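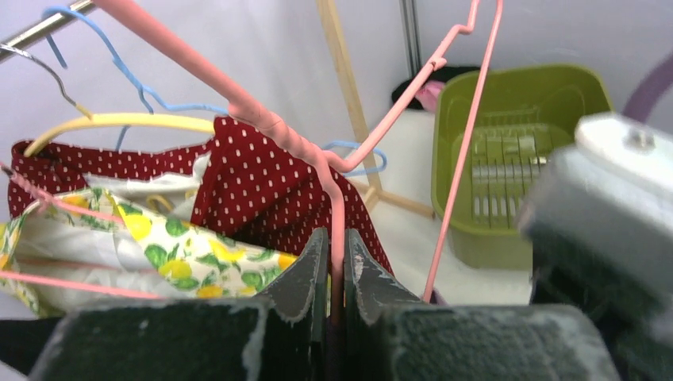

Pink, light blue, gray and pale yellow. Hanger season is upon us.

Hello again, everybody. It's 11 May 2026 as I type this, the windows are open, and I've spent the better part of the week up to my elbows in hangers. If you've been reading this newsletter for a while you'll know that the Ekenham clothing swap comes around twice a year, in May and in September, and that I start every single one of them swearing I will get the rails in order before the first bag arrives. I never have. This time I've come close, so please let me enjoy it for a page or so!

First, the hangers. We own a ridiculous mix. There are coated wire ones in pink and light blue, there's plain gray metal, there's yellow plastic, and then there's whatever comes in through the door still holding up somebody's winter coat. Last September I tried to get everyone to agree on one kind, and I even priced up a full set of the nice padded sort, and then I looked at the number at the bottom of the page and closed the laptop. So we're sticking with the jumble, and I've decided I like it. A rail with pink and blue and yellow on it looks like a rail where something good might turn up.

I have learned a few things about which hanger wants which garment, though, and I'm passing them on in case you're doing your own closet this month.

Coated wire is my favorite for blouses and thin cotton. The coating has just enough grip that a collar stays put when somebody flicks through the rail in a hurry (and people do flick, I've seen you). It bends, of course. If you find one with a kink in it, you can usually coax it back with your thumbs, but go slowly, and run a finger along the coating afterward. If it has split, the wire underneath will snag a knit sooner or later, and then you've got a sweater with a loop hanging out of the shoulder and a very sad new owner.

Plain metal I keep for pants and anything I can fold over the bar. I used to hang shirts on it too, until one spent the summer in my garage and came out with a rust mark at the back of the neck. My fault entirely. My garage leaks.

The plastic ones get the dresses and the jackets. They're wider through the shoulder, so you don't end up with those little points sticking up at the sleeves that make a perfectly nice dress look like it's shrugging at you. Heavy coats still need wood, and if you have wooden hangers you don't want, oh please, bring them. I'd take a trunkful.

Now for untangling, which is my least favorite job in the whole business. Wire hangers in a box will knit themselves together overnight, I'm convinced of it. I tip them out on a big table and find one hook I can lift clear, then turn it so it points the same way as the last one and lay it on the pile. All hooks facing left. When I've got a decent bunch I tie it at the neck with a strip of old T-shirt — string cuts into the coating — and it goes in a bag. Ermanno Sala came by while I was at it and told me he does his with a broom handle, threading all the hooks on as he goes and then carrying the whole lot across the room like a man bringing fish home. I tried it. It works beautifully right up until you tilt the broom.

We're going to have three rails this time, which is one more than last September, and they'll be along the long wall where the light's better. Tops and blouses first, dresses and skirts in the middle, then coats and everything else. Shoes stay on the floor underneath, in pairs, with the laces tied together if they have any. Folded things go in baskets on the tables. I know some of you would rather have everything on the rails, but we tried that and the rail from Gekevar bowed in the middle like a hammock. It's a good rail! It just has opinions about denim.

Speaking of baskets, I'd love to sort the folded stuff by color this time instead of by size. I did it at home on a small pile, and it was so much nicer to look through. You see a bit of red or a print with yellow in it and your hand goes straight there. Sizes are a guessing game with older clothes anyway. I've got a skirt that claims to be a 14 and a pair of pants that claims to be an 8 and they both fit me fine after lunch. If you hate the idea, write and tell me before the bags start coming in, and I'll think about it.

What to bring: clean clothes, all their buttons if you can manage it, and nothing you'd be embarrassed to hand to a friend. A missing button is fine if you pin a note on saying so. Prints are very welcome, since they go fastest. Anything with fruit on it seems to be gone before I've finished my coffee, and I say that as somebody who missed out on a cherry blouse two swaps in a row and still thinks about it. Tablecloths and odd lengths of fabric are welcome as well, and they'll have a basket of their own.

What not to bring: single socks, swimwear, pillows. I was firm about pillows last time and I got five.

The numbers from September, for those who asked. We counted 1781 pieces in through the door, and 700 of them were left at the end, which went in the van to the Stirkden thrift store the next morning. They were very gracious about it. They've asked us to send things off the hanger and folded this time, and I've promised we will, so there'll be a folding hour after we close and I'd be so happy to see a few of you stay for it. I'll bring the lemon cake. I was going to keep that a secret but it's the only bribe I have.

It's $2 to come in, same as always, and that covers the room and the van. Kids are free. If you bring a bag of hangers and no clothes at all, you're still getting in, with my thanks.

One more small thing. Somebody left a green cardigan on the back of a chair last time, hand-knit, with a Dmytriv label sewn in at the neck. It was clearly never meant for the rails, and I've had it at home ever since with a cedar block in the pocket. It's been waiting quite patiently. Tell me what the buttons look like and it's yours.

Bags can be dropped off at the side door any evening next week, and if I don't answer, knock harder, I've probably got the radio on.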